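**Before you buy a kitchen arm**

Every March the catalogues come round and somebody on my street asks whether a robot arm for the kitchen is worth having. My answer is still mostly no, but if you're set on it, do the sums first.

- The price in large print is for the arm. Ask what the gripper, the stand and the software cost on top. Zundberg quoted me for all of them separately, and the fitting was extra again.
- Get the running cost per month and multiply by 36. If the seller won't give you a monthly figure, leave.
- Measure your table and how far the arm has to stretch. Then measure again with the chairs pulled out.
- Keep 200 pounds back for spare fingers and pads. They wear.

Try it on soft fruit before anything else. Any arm can lift a tin. An avocado that's ready to eat bruises if you look at it wrong, and you won't find the bruise until you cut it open.
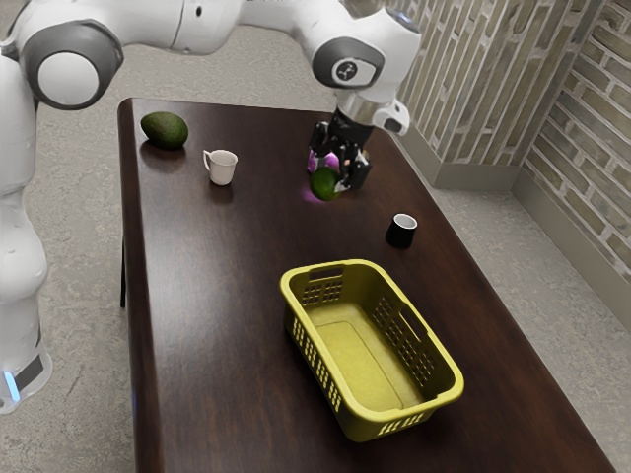

Ask for a go with your own shopping, too, and put it out in a muddle. Beryl Hollis took 7 avocados to the Schmieder showroom in Mendton, all at different stages, and came home with two fit for guacamole and the rest fit for the compost. She bought a bigger fruit bowl.

A computer demo is fine for checking reach and for seeing where a basket or a mug might get in the way. I wouldn't spend money on the strength of one -- simulated fruit doesn't go brown.

Hiring is the cheaper way to find out. Tulix will do three months, but read the part about returns and who pays the carriage. Mine was on page two, in grey.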